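Got asked twice this week how I do the zine printing at home so here it is, all of it, typed fast. This is for a half-letter zine (letter paper folded once), black and white, stapled on the fold. Not fancy. Works on any cheap printer that doesn't duplex by itself.

2025-02-07 — fixed the page order bit, it was wrong before, sorry to whoever wasted paper.

## What you need

- Printer. Inkjet or laser, whatever
- Letter paper, 24 lb if you can get it. 20 lb shows through when you have heavy black on both sides
- Long-reach stapler, or a regular one plus the cardboard trick (further down)
- Bone folder. Back of a spoon is ok
- Metal ruler, sharp blade, something to cut on
- Pencil

## Page count

Multiple of four. Always. One sheet = four pages, two on the front and two on the back. If your thing is 14 pages, it's 16 now. Add a blank, a contents page, a drawing, a list of thank-yous. I usually stick a notes page at the back.

Max for home stapling is 40ish pages on 24 lb. More than that and the staple legs don't come through clean, and the middle pages creep out past the cover so far it looks like a duck bill.

## Layout

Set your document to 5.5 x 8.5 inches, single pages, NOT spreads. Write it in reading order. Let the imposition step sort out the rest.

Margins:

- Outside 0.5
- Top and bottom 0.5
- Inside (fold side) 0.625, more if you're going over 24 pages

Most home printers won't print to the edge. Mine leaves a white strip on all four sides and eats anything in it. So no full-bleed art unless you plan to trim the whole thing down smaller, in which case set that up from the start.

Text size, 10 point is fine for most fonts. 9 if you must. My first issue was in 8 and Godelieve Wouters mailed it back to me with a magnifying glass drawn on the cover. Fair.

Photos: convert to grayscale before you place them. Then lighten them. More than you think. Cheap paper and a cheap printer make every midtone go muddy, and a photo that looks washed out on screen comes out right on the page.

Page numbers: put them on. You'll want them when the stack falls on the floor.

## Imposition (the page order thing)

You need the pages rearranged so they read correctly once folded. For an 8-page zine, two sheets:

| Sheet | Side | Left | Right |
|---|---|---|---|
| 1 | front | 8 | 1 |
| 1 | back | 2 | 7 |
| 2 | front | 6 | 3 |
| 2 | back | 4 | 5 |

Check: left and right always add up to the total plus one. Eight pages, everything adds to nine. 16 pages, everything adds to 17. If a pair doesn't add up, stop and fix it.

You can let software do this. Most PDF readers have a "booklet" option in the print window. Use that if you have it. If not, do it by hand in your layout program, landscape letter, two pages side by side. Slow but you only do it once per issue.

Make a dummy first. Fold some scrap paper, number the pages in pencil, pull it apart, look at what's next to what. Takes a minute. Mathias Hollenstein skipped the dummy for the Filldale walking guide and the centerfold map came out with its two halves on different sheets.

## Printing both sides

OK this is where people lose it.

1. Fan the paper before loading. Don't overfill the tray.
2. In the print window pick Landscape, Actual Size (NOT "fit to page" — it shrinks everything and your margins go weird).
3. Booklet, front side only. Print ONE copy.
4. Let it sit if it's inkjet. Ten minutes. Longer if there's a lot of black.
5. Put the stack back in for side two. Which way up depends on your printer, see below.
6. Booklet, back side only. Print.
7. Fold it and read it. Every page. Upside down anything? Fix before you do the run.

To work out which way the paper goes: pencil an arrow pointing up on one side of a blank sheet, write TOP at the end of it, load it arrow side up, print any one page. See which side got ink and which end is the top. Then draw yourself a little diagram and tape it inside the printer lid or on the wall. Seriously, tape it up. I relearned this for three issues in a row.

If the backs come out upside down relative to the fronts, turn the stack end for end and try again. If they come out in the wrong order, tick or untick "reverse order". One change at a time or you'll go in circles.

## The run

Don't print the whole run in one go. Batches of ten copies. If the paper double-feeds on side two, every sheet after it is wrong, and you want that to be a ten-copy problem.

Things that go wrong:

- **Double feed.** Paper is damp or not fanned. Take it out, fan again, flip the stack.
- **Curl.** Laser mostly. Put the stack under a heavy book before side two.
- **Wheel marks.** Ink still wet. Wait longer.
- **Gray stripes.** Run the nozzle clean once, not five times, it drinks ink.
- **Sheets going in skewed.** Paper guides are loose. Snug them up against the stack but don't pinch.

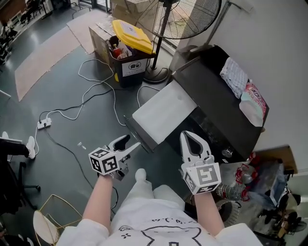 Keep a tally as you go and set aside the bad sheets, they're good for dummies later. Last run of Treloar was 47 copies and I ended up with 26 spoiled sheets, nearly all from one batch where I forgot to untick reverse order.

Put the printer somewhere with clear space at the output end. Once the sheets start pushing each other off the tray they get out of order and then you're on your knees sorting. Page numbers, remember.

## Collate

Lay the sheets out in piles, innermost sheet on the left, cover on the right. Walk along and pick one from each pile, each new one goes underneath. Tap the stack square on the table, long edge then short edge.

With a friend it's much quicker. Sosina Hailu picks, I fold.

## Fold

Fold the sheets together, not one by one, up to six sheets. More than six, fold in two lots and nest them. Line up the corners, hold them down with one hand, press the fold from the middle out. Then run the bone folder down it once, hard. Going over and over makes the paper shiny.

## Staple

Two staples, each about 2 inches in from top and bottom. Mark one copy and use it as a guide for the rest.

Long-reach: open the zine flat, cover facing up, staple through the fold from the outside. Legs close on the inside.

Cardboard trick: put corrugated cardboard under the open zine, swing the stapler open so the base is out of the way, punch straight down through the fold into the cardboard. Lift it off gently. Turn it over and bend the legs in with the spoon. Watch your fingertips.

## Trim

Optional. Middle pages stick out a bit once folded. Ruler on the zine, sharp blade, several light passes, don't try to get through in one. Change the blade before it needs it. Under 16 pages I don't bother.

## Covers

Colored paper, 28 lb or light cardstock. Check the printer can take it, feed from the rear slot if there is one. Print covers LAST so you know how many good insides you've got. For Treloar I use pale yellow becuase that's what the shop had.

## Cost and such

Ink is the expensive part, paper is nothing. Draft mode for your test copies. Skip big solid black areas, use a pattern or hatching, looks better anyway.

If you're going over 100 copies, take a clean master to a copy shop. Niilo Juntunen does that with Liltell and only does the folding and stapling at home.

Next one of these will be on mailing, envelopes and how many stamps. Probably July.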